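Re: [refurb-list] Stripping the old Dell towers – do we really need a procedure?
From: Clodagh Moynihan
To: refurb-list
Date: May 10, 2023

Hello all,

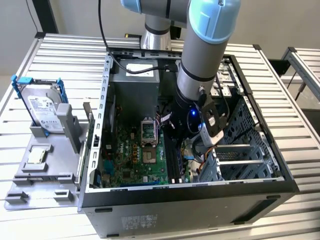
I've read Amedeo's draft twice now and I'm still not persuaded. My replies are after each bit of his message, and then a few wider grumbles at the end.

Amedeo Melis wrote:
> Proposal for the towers from the Iglesias office. Lay the case on its
> side, cover off. Hard drive out first, in its caddy, and stand it in the
> holder. Then open the CPU bracket, lift out the processor and put that
> in the holder too. Memory next, power supply last.

Drive first, fine, no argument. The blue caddies are the best thing about these Dells and I'd like them kept with their drives. Last time we ended up with a box of bare drives and a separate box of caddies, and Leokadia spent an afternoon marrying them up again.

The processor second is where I get off. Why are we taking it out at all? On a machine that is going back out of the door, the chip is perfectly happy where it is. Every time you lift that bracket you are inviting somebody to drop a screwdriver or a sleeve across the socket, and once the bracket is standing open it tends to stay open while people go and look for something else. I have straightened bent pins with a needle and a magnifier and I don't recommend it as a hobby.

If the board is going for scrap, then yes, take the chip. But the draft doesn't say which towers are which, and I think that should be settled before any lids come off.

> The holder keeps the drive upright and has a recess for the chip, so
> each machine's parts stay together beside the case.

I like the holder more than I expected to. A drive standing on its edge with the label showing is much easier to deal with than one lying somewhere under a cable. The recess for the processor I'm less sure of. It's shallow, it's open on top, and I can see a cuff catching it. It might do for the few minutes the tower is on the bench. It is not storage, and I'd want that written down, because anything with a hollow in it becomes storage in our room within a week. After that the chip goes in a proper tray with a lid. Kalliopi has a stack of them from the Trinuvum clear-out in January.

> I'd estimate we get back more than 2000 in parts across the batch.

In what? Euros, I assume, and at whose prices? I looked up what old processors of this sort sell for and it was rather sobering. Small hard drives aren't much better, and we have to wipe and test them before they're worth anything to anybody. Kukitz quoted us by weight for bare boards, and by weight I can't get anywhere near that figure. If there is a spreadsheet, please post it. If it's a feeling, please say so.

> The whole thing should take four minutes per tower.

With respect, no. It might take four minutes for a tower that has been opened before and has nothing stuck. The two I did last month both had drive cages full of fluff and a power lead jammed under the metalwork. I'd plan for a good deal longer and be pleased if I'm wrong.

Other things the draft doesn't mention:

Leave the power supply in if the case is being reused. I don't see what is gained by having it out and in again, and the bundle of wires never goes back as tidily as it came.

Take the memory out with both clips open. I mention it because of what happened with the Dinda machines.

The blanking plates at the back should stay with the case. They are dull and worth nothing until you need one.

The ribbed bench top is kind to cases but small screws roll into the grooves and hide there. A dish, please. Clémence had a magnetic one, and if she still has it I'd like to know where it lives.

Labels. The drive has its maker's label, the case has its own, and neither tells you that the one came out of the other. A strip of masking tape with the same number on both would do it. Amedeo says the holder makes this unnecessary. It does until somebody moves the holder.

I'm not trying to sink the plan – I'd just rather we tried it on four towers, wrote down how long each one took and what we got out of it, and then argued with some numbers in front of us. I can do two of them. Could someone other than Amedeo take the other pair, so that we find out whether the instructions work for a person who didn't write them?

Clodagh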